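**Escorredor de grade em tampo de madeira: onde pousar o tabuleiro?**

**grilden_364** · 18 de janeiro de 2025
Tampo de madeira maciça, óleo aplicado em maio. O escorredor fica à esquerda, o tabuleiro ao lado, com os pratos e os pauzinhos em cima antes de passarem à grade. Pergunta: compensa meter uma base por baixo dos dois?

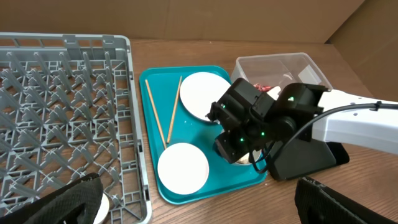 *Escorredor cinzento e tabuleiro azul-petróleo, disposição atual.*

**amrani2234**
O tabuleiro tem rebordo, retém os pingos. O problema é o escorredor. Base de silicone só por baixo dele.

**Gremley**
Discordo. O silicone prende humidade contra o óleo e mancha. Três calços de 3 mm e circulação de ar. Uso isto numa bancada de 1908, sem marcas.

**amrani2234**
Com calços, a água cai diretamente na madeira. Depende de alguém a limpar.

**grilden_364**
Limpo sempre à noite. Vou testar os calços. Segunda questão: a caixa de plástico translúcido que uso para o lixo pequeno da mesa. 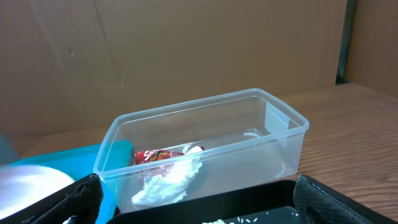 Despejo-a uma vez por dia. Não tem tampa e queria saber se vale a pena arranjar uma.

**Gremley**
Para invólucros e papel, não. Para restos de comida, sim.

**amrani2234**
Tampa sempre. A Grirkby vende-as avulso, mas mede o rebordo por fora antes de encomendar.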